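Holzer Election Companion: a review from someone who reads too much politics

Sunday, August 10, 2025

I've been a politics junkie since I was old enough to stay up for the returns, and I've gone through more news apps than I'd like to admit. So when my friend Amparo Cuesta told me to try the Holzer Election Companion, I signed up that same night and then spent way too long poking around in it.

The idea is pretty simple. You type in your address, and it pulls together every race you'll be voting in, from Congress down to the water district. Each candidate gets a page with their past votes (if they've held office), their public statements and a list of their biggest donors. You can save races, follow people and write private notes to yourself, which I do constantly!

The local stuff is where it won me over. I live in a town where the school board race gets one paragraph in the paper, if that, and I found 29 separate entries on our sitting board members, most of them with links straight to the meeting minutes. I had no idea one of them had voted against the bus contract twice. I've been complaining about that contract for years, and to the wrong people apparently.

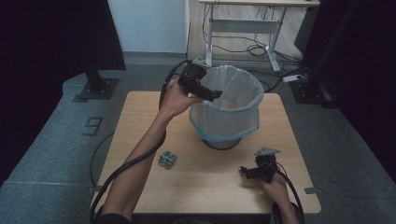 The search could be better, though. I typed in "property tax" and got 1354 results, sorted by who knows what, with a county hearing from way back sitting at the top. There's a date filter but it's tucked under a little gear, and it forgets your settings every time you close the app. I wrote to support about it and got a friendly reply from Regula Lüthi, who said a fix was planned. That was in March. Still waiting, Regula!

Alerts are a mixed bag too. Out of the box it buzzes for every single press release, and during the last budget fight I woke up to 95 of them. Turn off everything except "votes" and "filing deadlines" and it gets a lot calmer.

As for bias, my brother-in-law and I don't agree on one thing in politics, and we both thought the candidate pages were fair. He did grumble that the donor lists stop at 300 names, and he's right, I'd like to see the whole thing.

I also tried Drorari for a couple of weeks to compare. It's prettier and the maps are great, but it stops at the state level, and that's no use to me in an off year. If you only care about Washington and the governor's race, you might like it better.

Four stars from me. I'm keeping my subscription through the next primary, and if they fix that search I'll come back and add the last star.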